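Home | People | Projects | Join us | Contact

Print this page
E-mail this page

Come and teach a gripper with us (paid, part-time, no robotics background needed)

Hi! I'm Genalyn Talavera and I run the manipulation side of the Cernen project in Sundstead. We're looking for 2 demonstrators to join us from May, and I'd love it if one of them turned out to be you.

So what do we do all day? Our question is a pretty simple one: can a robot arm learn ordinary tabletop jobs from people who never touch the arm? You hold the gripper in your own hand, with a camera riding on it, and you do the job the way you'd do it at home. The recordings go off to training and the arm gets to have a try later. Our last round used 204 demonstrations, and the thing that surprised me most was how much the slow, slightly clumsy ones helped. Darcy Treloar, who does our training runs, now wants more of those - so please don't worry about being graceful!

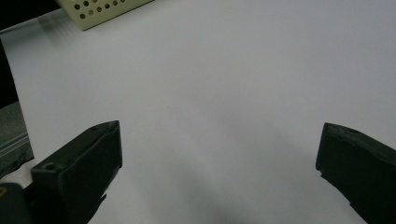
The gripper's view: open fingers, white tabletop, basket at the top.

The method lives or dies on the starting positions. If every run begins with things in the same spot, the policy just memorizes the spot and falls over the minute you nudge something. We learned that the hard way last fall (a very long week). Now we work in pairs and swap roles, one person on the gripper and the other setting up the table. 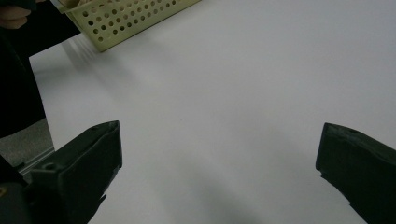 You'd be paired with Lachlan Tawhiri to begin with, and he's patient, which helps in the first few days when your wrist does odd things. After that you'll be keeping short notes on each run and telling us when a task feels wrong. I really mean that last part. Two of our current tasks were rewritten after a demonstrator complained.

The practical stuff: it's 19 hours a week in our Cusby building, mostly mornings, with a Saturday now and then if you want the extra hours. You need steady hands, decent patience for repeating things, and to be okay standing at a table. Left-handers, yes please, we're short of you. Students are welcome and so is anyone who's been out of work for a while.

To apply, send a few lines about yourself to Coralie Hollis through the Contact page and put "demonstrator" in the subject. No cover letter, please - a paragraph is fine. If you'd like to come by and try the gripper before you decide, say so and she'll find you a slot.

Back to top | Projects | Join us | Contact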